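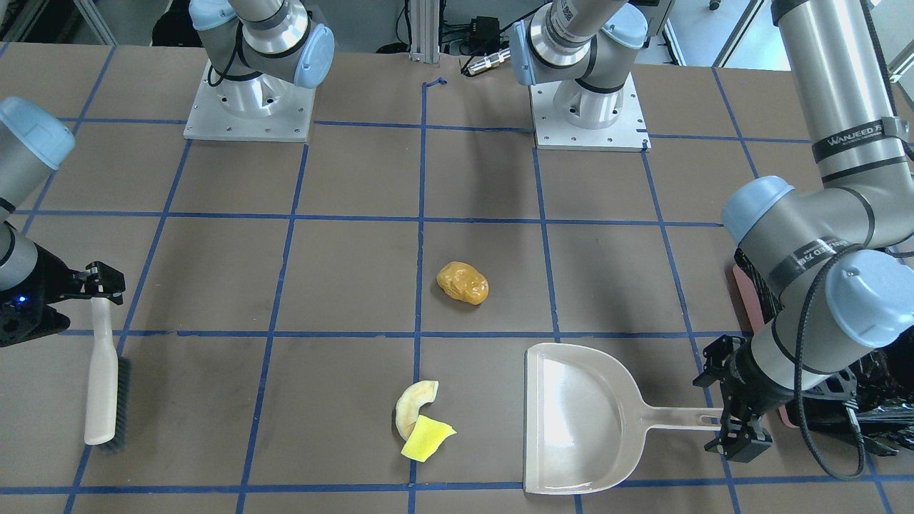

Tuesday, past eleven at night

Home late and my feet hurt. I said I would write down what I thought of the clearing-up business before I talked myself into liking it, so I'm at the kitchen counter with toast, doing it.

The claim, as it was put to me, is that any table can be cleared the same way. Trash goes first, then the things you eat and cook with, then a brush over the top, and you finish with the surface bare. It's called the Cesau order, and there's a sheet for it with arrows. I have been clearing tables since I was tall enough to see over one and I never had a sheet. I cleared them from whichever side I was standing on. My mother did the same, and her table was clean.

Still, I went in with an open mind, or half of one. The tape was down on the table before I got there, blue strips both ways, making squares. The squares are supposed to help you know where things are. I know where things are on a table. They're on the table. I could see the use of it if you wanted to put the bowl back in the same spot every time you started over, and they do start over, all day long, so fine, I'll give them the tape. I wouldn't have it at home. I had blue tape on the window frames the spring I painted the back bedroom and it left bits behind that I was picking at until the following winter.

What bothers me more is the brush. Everyone seems to think a brush is the finishing touch. I think a hand brush without a pan is a way of moving crumbs to the floor. The one there is a decent shape, cream handle, dark gray bristles down one side, and I've got nothing against it as a brush. But ask where the crumbs go. I did ask, and I was told the bin, and I said how do they get up and over the side of the bin, and there was some looking at the sheet. The sheet says "brush toward bin." Toward is doing a lot of work in that sentence.

At home I have an Eklund brush, bought in a weak moment, and a pan that didn't come with it and doesn't fit it. The lip of the pan is bent. Each pass leaves a fine line of flour, and you move back and do it again, and the line is still there, thinner, and in the end I wet my finger. No system I've come across has a step for the wet finger.

Plukstead was cold this morning, by the way. I had my coat on for the first hour and the heat didn't come up until I'd stopped caring. Ate my sandwich at ten-thirty out of boredom. Must remember to bring the other thermos, the one that doesn't smell of soup. 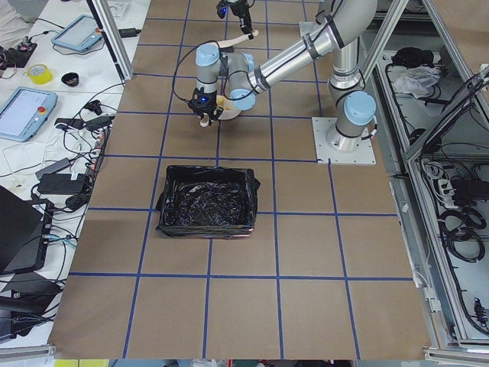
Then the bin. I'm on record as being for a bin on the table. When I peel potatoes I keep a bowl next to me for the peelings, and anyone who walks across the kitchen with each handful needs something to do. So putting the bin right there in the middle of the work, within reach, is the most sensible part of the whole arrangement and I said so. Where I part ways with them is the liner. A black bag in a bin that size is always too big for it. It hangs over the rim and it slumps in the middle, so the first thing you drop in drags the bag down after it, and then you have a bin with the bag inside it like a sock that's come down in a boot. I suggested a smaller bag, or a rubber band around the rim. The rubber band got written down. I would bet the rest of this toast it goes no further.

(I also priced the Meretti bags on the way home, the ones that claim to stay up by themselves. They were behind glass, like razor blades. 59 in a box. What kind of number is 59? I put it down to somebody wanting to sell sixty and thinking better of it. Didn't buy them. I have half a roll of the cheap ones under the sink.)

Kraft paper on the table is the other thing I had doubts about and have come partway around on. It's what we did for the grandkids at Thanksgiving, paper over the whole table so they could draw on it, and at the end you roll it up and the gravy goes with it. That is a method. That takes a minute. If you have paper down and you plan to throw the paper out, you don't need an order with arrows. If you don't plan to throw it out, then I'd like to know what you're protecting, and from what, when the paper gets creases in it and the creases hold crumbs. I brushed along a crease on ours at Thanksgiving and pushed everything further in. I brought this up too. I may have brought up too much. It was noted that I was "thorough," which in my experience is what people call you right before lunch gets moved up.

The soft things are harder than the hard things. I'll say that for the sheet, it doesn't pretend otherwise. A spoon stays the shape it was. A strip of cloth doesn't, and you pick it up by one end and the other end does as it likes, usually into the butter. I use two hands for a dishcloth and always have. The sheet has cloth under "trash" on one side and under "wipe" on the other, with no word on how you tell which you've got. I tell by smelling it. I don't think that can go on a sheet.

It claims, down at the bottom in small print, that the order was tried in 187 kitchens. I don't believe it. I believe someone mailed something out to 187 kitchens, and a number of those kitchens set it on the counter by the phone and put a mug on it.

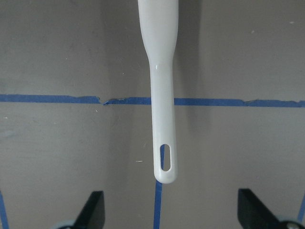 Utensils, now. I have strong feelings about what happens to them at the end and I was waiting for this part all day. The sheet says "return utensils to their place," and leaves it there, as if everything has a place. Mine don't. I have a jar by the stove for the ones I use and a drawer for the ones I was given. The long white plastic one they had, a spatula I think, has a slot near the end of the handle for hanging, a good long oval one, big enough that the blue tape showed right through it when it was over the line. So its place is a hook. It was made for a hook. I asked where the hook was and there isn't one. I can't be the only person who sees a hole in a handle and thinks of a nail. What they want is for it to end up with the other things, all together, and then later someone carries the lot away, and I suppose in a kitchen that someone is me.

I put up a rail once. It was a Saturday job that ran into Sunday, and I hit something in the wall that I still don't know the nature of. Every spatula and ladle went up on it, and for a week the kitchen looked like one in a magazine. Then I found out what hangs over a stove gets grease on it, a yellow film you don't see until you turn the thing over. So you wash it before you use it as well as after. The rail is in the garage now. I bring it up as a caution to hook people, of whom I am one.

White plastic, too, I don't trust. It looks fine in the store. One pot of tomato sauce and it's pink for life. I have one that went in the beets and I keep it for painting.

My own test, done tonight, before I sat down. I wanted to be fair. The counter had supper on it plus the mail plus a jar lid with no jar. I did it the Cesau way, strictly, trash first. Mail is the trouble straight off. Is mail trash? Some of it. You have to read it to find out, and there I was, standing up, reading about gutters, with the pan going cold and the cheese setting hard on it. The way I do it normally, the pan goes in the water first, before anything, and by the time I've dealt with the rest the pan is ready to give up. The sheet has no water on it anywhere. You would think water would come up.

So trash, then utensils, then brush. It took longer than usual and the cheese is still on the pan. I've left it to soak overnight with a lid on so I don't have to look at it. The counter is clean, I'll admit that, and cleaner at the back than I generally bother to get it, behind the toaster, where I found a key. I don't know what the key is for. It has 1370 stamped on it. It isn't the shed and it isn't the old suitcase, I've tried both.
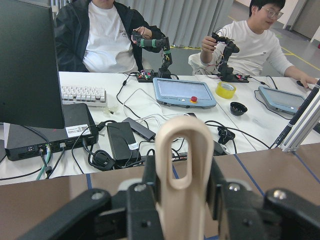
The other thing I noticed, and I kept it to myself for once, is that clearing one table depends on having another one to put things on. I've always thought so. My sister's dining room has been the cleanest room in the county for years and it's all on the bed upstairs. The same goes for anyone who tells you they keep a clear desk. Ask to see the next desk over. Cords especially. Cords don't get cleared, they get moved to where the company doesn't look. I have a drawer of them myself, and I couldn't tell you what half of them plug into, and the day I throw one out I'll need it by supper.

If I were asked, and I may be, I'd say keep the bin where it is, keep the pan with the brush, put up a hook, and print the sheet with the word "water" on it somewhere. I'd take out the kitchens. I'd also say that trash first is right for a table where the trash is plain to see and wrong for mine.

They want me back in 2 weeks. I said yes before I'd thought. I'll take the pan with the bent lip along and let them try it, and the other thermos.

Toast is gone. Crumbs all down the counter, right where I'd brushed. I'm going to use my sleeve.

Find out about the key. Try the filing cabinet.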